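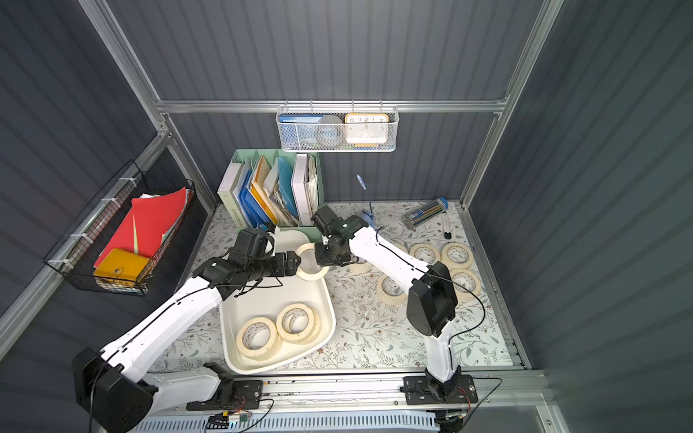
Two robot arms over a cloth-covered table, both mounted on a silver rail.

The road out to the Hulatau basin is paved for the first hour and then it gives up, and for the rest of the way you bounce along on gravel with the dust coming in through the vents no matter what you do with the dial. I didn't mind. There is a lot of sky out there, and a lot of time to think about what might be lying under all that grass, and people have been thinking about it for longer than most of us have been alive.

They drilled here once before, you see. The first well, Ruchti-1, was put down back when oil companies were chasing anything with a bump on a seismic line, and it found shows of gas and not much else. The hole was plugged, the crew went home, and the core ended up in a shed where the labels slowly faded. For a good long while that was the whole story of Hulatau.

What changed was the maps. Zultus Energy, the small company that now holds the license, bought the old seismic tapes, had them cleaned up with modern software, and then went out in November and shot new lines across the gaps. When the two sets were laid side by side, it became fairly clear that Ruchti-1 had been drilled on the wrong side of a fault. The well went down the low flank of the structure, and the high part (the part you'd want, gas being lighter than water and always looking for a way up) was over to the east and hadn't been touched.

That eastern high is now called Sitomska, and it is what everybody at the field camp wants to talk about, over breakfast, over supper, and while you are trying to brush your teeth. It covers over 200 square kilometers, a very generous closure for an onshore prospect. The main target is a sandstone at 4,000 meters, laid down by rivers and sealed, if the geologists have it right, by a thick band of lake shale. There are two reservoir levels in the plan, and the upper one would be cheaper to produce, so you can guess which one the accountants like best.

Now, I have been to enough of these places to know that a lovely map is still only a map. The trap may leak. The sand may be there but so tightly cemented that the gas hardly moves through it. The source rock cooked early in this basin, and one of the fair questions to ask is whether the structure was already in place when the gas came through or showed up too late to catch any of it. The Zultus team will talk about all this quite freely, and they put the timing question at the top of their own list of worries, which made me trust the rest of what they said a little more.

There's also the matter of getting anything out. The nearest pipeline is two valleys over, and joining up with it would mean crossing a river that floods every spring. A modest find might do better feeding a local power plant, and the towns along the gravel road, where the lights still go out on winter evenings, would be very glad of it.

For now there is a leveled pad, a water well, a row of cabins and a rig contract waiting on a signature. I walked out to the pad on my last evening, with the wind flattening the grass all the way to the hills, and stood by the stake that marks the spot for Sitomska-1. It has a strip of orange tape tied around it, already fraying, and the camp dog has chewed the bottom end. The company hopes to start drilling once the ground has dried out and the heavy trucks can make it up the road.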